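Evbridge says yes to refill shops, and I have thoughts

So the refill plan passed! I sat through the whole council meeting (my back is still cross with me) and by the time the vote came, a little before 10 at night, there were more coats than people left in the room.

In case you missed my earlier grumbling, the idea is simple. Starting in October, shops in Evbridge can sign up to sell soap, oil, vinegar and the like by weight, and you bring your own bottle. The town pays for the scales and covers the license fee for the first year. A petition with 2,891 names on it got the thing onto the agenda, and yes, one of them is mine.

Amico, the little grocery on the corner by the bus station, is going first. They tried it out over the summer with five products and told the council that almost 90 customers a week were coming in with empties, which is a lot for a shop where two strollers can't pass each other. I went mostly for the dish soap and came home with far too much olive oil, but that's on me. 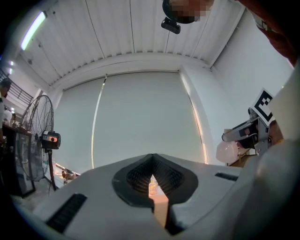 A small clear bottle with a yellowish label.

Now for the part people argued over. Loradach, the next town over, started something like this and a bunch of shops dropped out because cleaning the taps ate up their mornings. The Evbridge version asks for a cleaning log and a visit from the health inspector, and a couple of store owners said that's still too much work for a few cents of profit on a pint of vinegar. Fair enough, I say! The council did agree to look at the rules again in the spring.

There's room for 100 shops in the program, though I'd be amazed if we got anywhere near that by winter. Magyar, the bakery on the hill, has already asked whether flour counts. It does, as long as it's kept in a closed bin.

Sign-up forms are at the town hall front desk, open until 5. Bring a pen, the one on the string is out of ink.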